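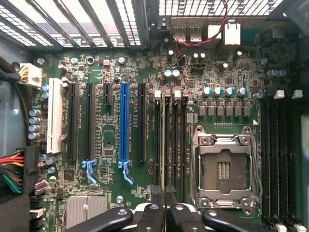
Lakshmi Pillai would rather teach by hand than by joystick, and told us so before we had our coats off. You feel the stick go in, she said, and with the remote you only see it. Her view isn't shared by everyone at Dokwood, where the argument has been going since July.

2025-12-03 – Dokwood, the refurbishing outfit on the Bundard estate, says it has now recorded 1,841 demonstrations of people showing a robot arm how to take old desktop computers apart and put parts back in. Target is 2,597 before the first training run gets judged. No date given for that.

Two ways of doing it. In the first, the operator takes hold of the arm and walks it through the job – over the case, down, squeeze, lift. In the second, the operator sits a few feet off with a pair of hand controllers and the arm copies. Both get recorded, joint positions plus video, and both go in the same pile. Whether they should go in the same pile is the argument.

Software for the remote side comes from D'Souza, a two-person shop that also did the firm's stock system. Delay was bad over the summer, the arm trailing the hand enough that operators overshot and had to back up. Fixed in the last update, Dokwood says. Operators we spoke to said mostly fixed. 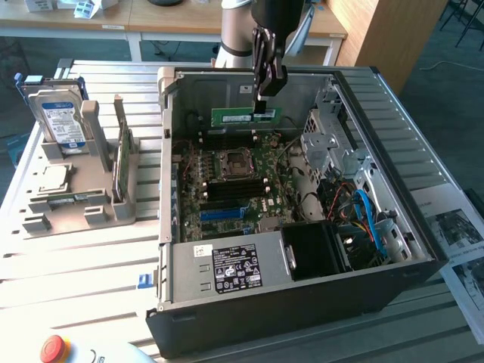 Memory is the hard part. Hard drives went quickly, cards too, but a memory module has to be lined up with its slot and then pushed, and the push is more than most new operators expect. A session starts with the tower on its side on the slatted bench, parts tray to the left of it, and the arm brings the green module in over the chassis, held flat between its two fingers. From there it's down to whoever is driving. Too gentle and one end stays up. Too hard and the board flexes, wich everybody hates to watch.

Hand teaching gives cleaner pushes, according to Pillai. Remote gives more of them, and the operators' arms don't get tired. A day of remote work gets through more towers, and no human hand ends up in the video, a point the remote camp brings up a lot.

New people get 7 practice runs on a scrap board before anything is kept. Failed tries are kept too, tagged seperately, so the model can be shown what a bad seat looks like. Pillai wanted those from the start. Others said disk space.

Grudik, the recycler that sends over most of the towers, has asked for a look once the arm can do a swap with no one steering. It can't yet. Last attempt it picked the module up fine and stopped above the slot – waiting, more or less.

More sessions through the winter. Dokwood is taking on two more operators, part time, no robot experience needed but steady hands a plus. Applications at the front desk, Bundard estate, side entrance.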